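Griken bench cell

The Griken bench cell is an automated plate-handling station of the kind used in testing laboratories. A jointed arm moves plates between raised fixtures that used to be served by hand. Supporters say it frees people for better work. Evidence for that is thin.
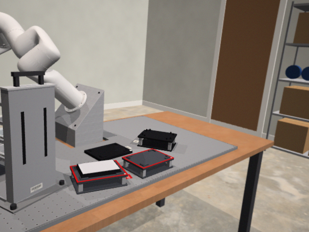 Layout

The cell fits on a wooden-topped workbench. Fixtures stand on a gray mounting plate next to the arm, and some are edged in red. Planning is done first in a simulated room, where nothing spills and no one is late.

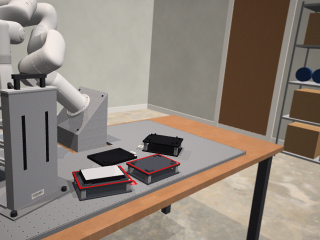 Rendered view of the cell, with a plate on the nearest red-edged fixture.

At Sornoren, a contract lab with 13 bench staff, the cell was meant to handle 200 plates a shift. It reached that number in April - on the shifts when someone stayed beside it. 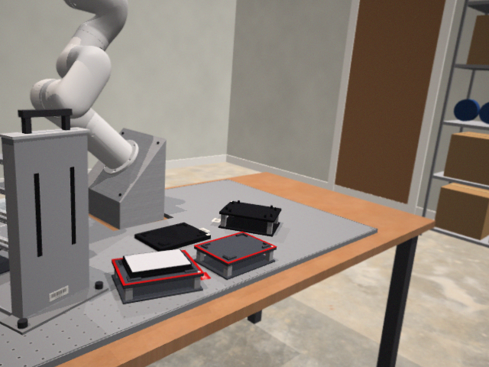 Effects on staff

Repetitive lifting fell, and few workers missed it. Two technicians were moved to checking labels and clearing faults, a job they rated as duller than the old one. The Ellery survey, which drew 1553 replies from similar labs, found much the same pattern.
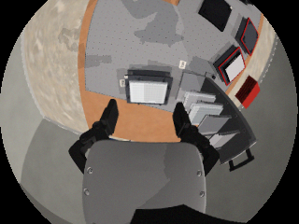

Pay is a sore point. Zarholm, which installs the cells, describes fault clearing as a skilled role, but Sornoren kept it on the old pay grade. Night cover was cut before the first year was over and later partly restored.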